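Training hands in a rendered room

2 September 2023

Harriet Kasprzak spends most of her working day looking at a tabletop that does not exist. She runs simulation work on two-handed manipulation at Drasen, where the current project, Flundel, asks how much a robot policy can learn from rendered practice alone.

"We start with 200 demonstrations from a person," she says. "The software then changes the object positions and replays the motions. That gave us 1650 runs we could keep. Anything that fails the task check is thrown out."

The tasks are plain household ones. In one of them a block has to be handled at a divided box, with a mug standing on the same table. 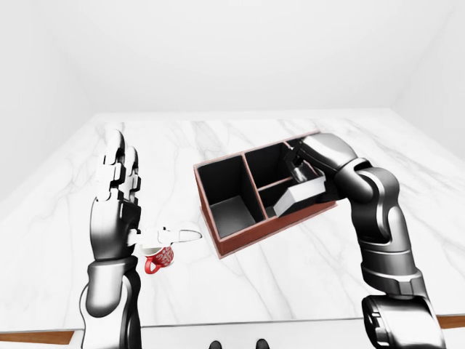
Why the box is hard

Kasprzak says the dividers cause most of the trouble. "A finger catches a rim and the block turns in the hand. The policy has to notice that and correct it. With a flat tray you would never see the problem."

Her colleague Helmi Manninen handles the rendering. She changes the lighting and table surface between runs and leaves the contact settings alone. "I tried varying friction too, back in May," Manninen says. "Training got slower and the scores did not move, so I took it out."

The group tests each policy on 1000 new layouts and repeats the training with 5 random seeds. Kasprzak would like more seeds. "The spread between them is wider than I want, mostly on the box task. The average looks fine, but I don't trust it yet."

Tests on hardware come next, at the Rinonent lab. Manninen is still matching the joint limits in the model to the hands there.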